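Plisarden holiday let: my changeover safety check, with comments
Last done April 25, 2023

A few of you asked what I go through when I check the cottage between guests, so I've typed up my sheet with the scribbles left in. It's a two-bedroom place with an open fire and a very steep stair, so yours will be different. Take what you like!

SMOKE AND HEAT ALARMS
Landing alarm tested: OK
Downstairs hall alarm tested: OK
Kitchen heat alarm tested: OK, but the cover is greasy
Comment: I use the broom handle for the landing one and it still makes me jump every single time. The kitchen one wants a proper wipe. Guests do love a fry-up.

CARBON MONOXIDE ALARM
Tested: OK
In date: yes, until next April
Comment: Somebody had moved it behind the curtain again (I think the little light bothers people who sleep on the sofa bed). Put it back on the shelf and added a line to the welcome folder asking for it to stay there.

FIREPLACE
Guard in place and steady: OK
Hearth clear: OK
Ash bucket has its lid: NO
Comment: The lid was in the shed with seed potatoes on it. That was me, sorry. Sweep is booked, same chap as last time.

STAIRS
Handrail firm: NO, top bracket loose
Carpet flat on every tread: OK
Stair light works from both switches: OK
Comment: I gave the rail a good tug and felt it shift, so out came the screwdriver. The old screws had chewed right through the plug and just went round and round. Victor Biwott came over from next door with longer ones and a tin of filler, and it's solid now. I'm going to tug it again next changeover all the same.

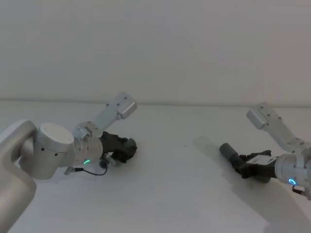

While I was up there I did the bedroom windows too, which really belong further down the sheet, but I never do this in order anyway.

WINDOWS
Restrictors working, front bedroom: OK
Restrictors working, back bedroom: stiff
Blind cords on their cleats: one was dangling
Comment: A squirt of silicone spray sorted the stiff one. The cord worries me more. We have families with toddlers most of the summer and I'd like to swap that blind for a cordless one before the school holidays. Does anyone have one they'd recommend for a deep sill?

ELECTRICS
Test button on the fuse box trips: OK
Kettle and toaster leads: OK
Bedside lamps: left-hand one flickers
Comment: New bulb, still flickers, so it's gone in the car boot and there's a spare from my own house in its place. It doesn't match and I don't care. Sang-wook Chae is doing the full electrical report for me and reckons he'll be 2 hours, 30 minutes more if he has to empty the cupboard under the stairs to get at the board. I'll empty it the night before.

HOT WATER
Kitchen tap: OK
Bath tap: hotter than I'd like
Rarely used outside tap run through: OK
Comment: Turned the bath mixer down a touch and ran it for a bit. I leave the outside tap going while I water the pots, so at least it isn't wasted.

OUTSIDE
Path clear: moss by the gate
Gate latch: OK
Key safe opens and code changed: OK
Comment: The moss is lethal after rain. Scrubbed it with the stiff brush and it took me 20 minutes and most of my good temper. I'll do it again in a fortnight.

STILL TO DO
Wipe heat alarm cover
Cordless blind for back bedroom
Mend or bin the lamp
New batteries for the torch in the hall drawer
Wash the ash bucket lid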